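Gekard publishes first results from household and shop-floor chore trials

CLUDGATE, October – Gekard today released results from a bench study of how well current robot arms perform small, repetitive chores. The study covered 41 tasks, split between household work such as putting away groceries and shop-floor work such as restocking parts trays. A total of 2,898 attempts were logged at the company's Cludgate site.

Of these, 1,620 were completed with no human help. An attempt was scored as complete only if every item ended in its assigned place, upright where required, with no damage to packaging. Partial results were scored as failures.

Performance varied widely by task. Moving a rigid box from an open table to an open shelf was close to dependable. Folding cloth, closing zip bags and separating stacked lids were not. Tasks that required placing an item in a narrow compartment fell between the two, and most failures there came from contact with a divider during the last stage of the placement.

The control software, Masanja, was trained on demonstrations recorded by people using hand-held grippers. The fingers match those fitted to the arm, so a recorded motion can be replayed without conversion. Gekard collected 119 hours of demonstrations for the study.

Sorting task

The compartment task uses small cartons and a ribbed plastic organizer basket with upright internal dividers, set on a plain pale tabletop. The starting position of the basket is changed between attempts. 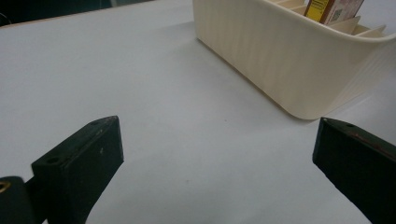
Availability

Gekard does not consider the system ready for unsupervised use in homes. A limited shop-floor pilot will begin at Govanness, a parts distributor, where the arm will handle boxed goods only – loose and bagged stock will stay with staff. The task list and scoring rules are available on request from Gekard.

Comments (3)

benchtop_r
1,620 out of 2,898 is a bit under 56 percent. Fine for a lab. Our packing line would send it back the first morning.

Lindenrow
Were the zip bags the slider kind or the press kind? Makes a big difference.

oldpicker
Would like to see time per attempt. A person does the carton job in a few seconds.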